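4. Setting Up the Grelus Ice Rod Alarm

Read Section 3 (Charging) before starting. The alarm will not arm below one bar.

1. Drill the hole and clear all slush from the rim.
2. Set the tripod so that each foot sits on bare ice — packed snow lets the legs creep.
3. Clip the rod into the cradle with the reel behind the rear post.
4. Lower the bait to the bottom, then raise it 6 inches.
5. Run the line under the trip lever. Do not wrap it.
6. Press and hold SET until the light blinks green.
7. Turn the dial to the delay you want. The longest delay is 60 seconds.

Note: For light biters, back the tension screw out one half turn. Check it again after dark, when the line may ice up.

CAUTION: Do not leave the alarm armed with the reel drag locked. A large fish can pull the rod and tripod down the hole.

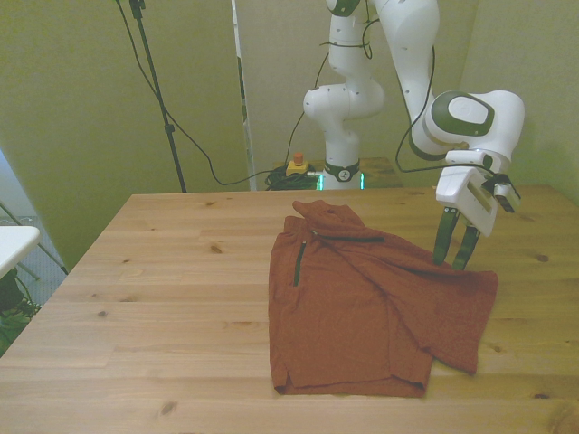

Fig. 7. Arm over table, gripper pointed down at shirt.

4.1 Pairing the Receiver

Enter code 2223 on the receiver and press SET once. Keep the receiver in an outside pocket. Repeat for each alarm on the ice.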